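Portion sizes at Becerra since the new menu

milovan_v
Hello all. In January 2019 I ate the mixed grill at Becerra, the one in Stostelside, and I could not finish it. I went again last week and the plate is the same but the meat is less. The menu now says 1712 calories. Did anybody else notice this?

Berenice Cortés
I noticed the chips. Before, they came in a separate bowl and you could share it between two. Now they are under the meat, so it looks like more.

damianb
I don't agree. I go there often and I am always full. 1712 is plenty for one dinner - my wife takes the small plate (564 on the menu) and she still asks for a box.

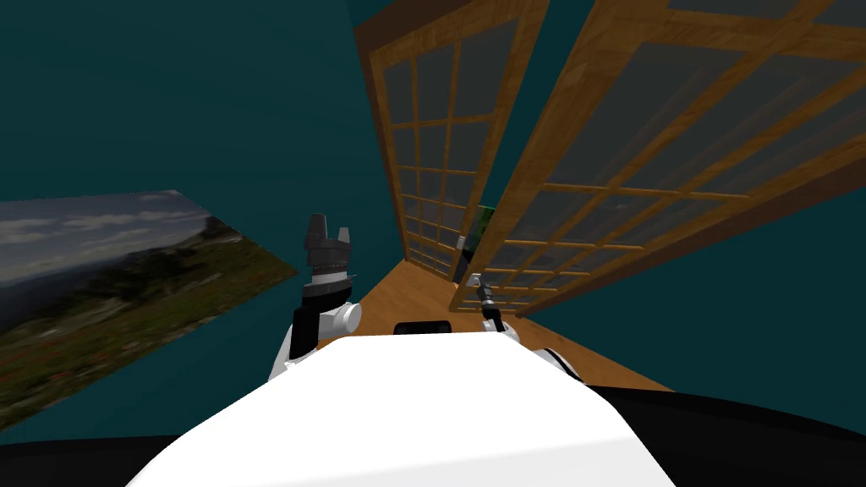 Left arm raised, simulated view.

milovan_v
Damián, I do not say it is too little to eat. I say the price went up and the sausages went from three to two.

soledad_b
The lamb wrap at Drasano is 423 calories and costs 5 pounds. For me it is enough at lunch, but the bread is dry at the end of the day.

damianb
A wrap is not a mixed grill, Soledad.

soledad_b
No, but I paid for it and I ate all of it.

Berenice Cortés
Has someone tried the one in Flitby? They told me the cook from Becerra moved there in November.

milovan_v
Not yet. I will go and I will count the sausages.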